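Bench Sorting and Kitting Assistants (Part-Time, Temporary)

Stedus, Mendbridge site
Posted Jul 21, 2021

Stedus invites applications for part-time Bench Sorting and Kitting Assistants at its Mendbridge workshop. The positions are temporary, begin in August, and may be extended where the workload allows. No previous experience in assembly or warehouse work is required. Full instruction is provided on site.

About the work

The Mendbridge workshop prepares small parts for repair kits that are sent to service desks and training rooms in the Uvport area. Parts arrive mixed. Before they can be packed, they must be separated by type, checked against a reference sheet, and placed in divided trays so that the packing bench can draw from them without searching. The work is done by hand at a table. It is quiet and repetitive, and it calls for steady attention over the length of a shift.

Assistants are assigned to one of two product lines. The general line covers rings, spacers, caps, and short cables. The Carrier line covers the parts used in our Carrier kit, which is packed to a fixed layout and has its own reference sheet. Assistants usually start on the general line and move to Carrier after their supervisor has signed off on their first trays.

Each bench is set up with a dark work surface, divided trays, and the parts for the current batch. Light-colored parts are easier to find against the dark surface, and assistants are asked to keep it free of paper, cups, and personal items.
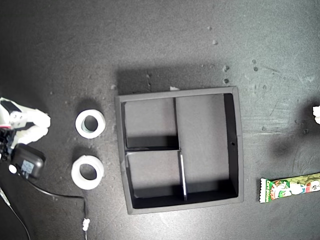 White rings and a black divided tray on a bench at the Mendbridge workshop.

A typical batch on the general line contains 400 parts. The Carrier line works in batches of 564, and these are normally shared between two assistants seated at the same bench. The batch card travels with the tray at all times and is initialed at the end of each stage.

Duties

Assistants will be expected to:

Collect parts and batch cards from the issue counter at the start of the shift.
Separate parts by type and size, using the reference sheet and the gauge supplied.
Inspect rings and spacers for chips, burrs, and marks, and set aside any part that is in doubt.
Place sorted parts in the correct tray compartment. Parts of different types must never share a compartment.
Coil and tie loose cables before they are placed in a tray.
Complete the batch card in ink and carry finished trays to the packing bench.
Wipe down the table and return gauges, ties, and empty trays to their shelves before leaving.

Assistants do not operate powered tools and are not asked to lift full cartons. Cartons are moved by the stores team.

Requirements

Applicants must be at least 18 years of age and legally able to work in the United States. They should be comfortable handling small objects for extended periods, with or without reasonable accommodation, and able to read a printed reference sheet in English. Careful work is valued above speed. New assistants are not given a daily target during their first 2 weeks, and their trays are checked by a supervisor before release.

Experience in sewing, model building, electronics repair, mail sorting, or similar close handwork is welcome and should be mentioned in the application. It is not a condition of hire.

Hours and conditions

Shifts are four hours long, with a paid break at the midpoint. Morning and afternoon shifts are available, and applicants may state a preference. We try to keep assistants on the same shift from week to week – changes are made with notice and by agreement wherever possible.

Benches may be used seated or standing, and adjustable chairs are supplied. Aprons and cotton gloves are provided at no cost. Long sleeves must be rolled or fastened at the wrist, and bracelets and rings should be left in the lockers, which are located beside the entrance.

The positions are paid by the hour. The rate is stated in the offer letter and does not depend on the number of trays completed. Training hours are paid at the same rate as bench hours.

The workshop sends out over 1000 kits in a busy month, and additional shifts may be offered during those periods. Additional shifts are voluntary.

How to apply

Applications may be submitted through the Stedus careers page or in person at the Mendbridge front desk. Please include a short letter stating your preferred shift, your earliest start date, and any relevant experience. A résumé may be attached but is not required.

Selected applicants will be invited to a short bench session at the workshop. The session consists of a tour, a sorting exercise with a small mixed batch, and a conversation with the bench supervisor. Applicants who need an accommodation for the bench session – a different table height or a large-print reference sheet, for instance – should say so in their letter.

Stedus is an equal opportunity employer. Applications will be reviewed in the order received until all positions have been filled.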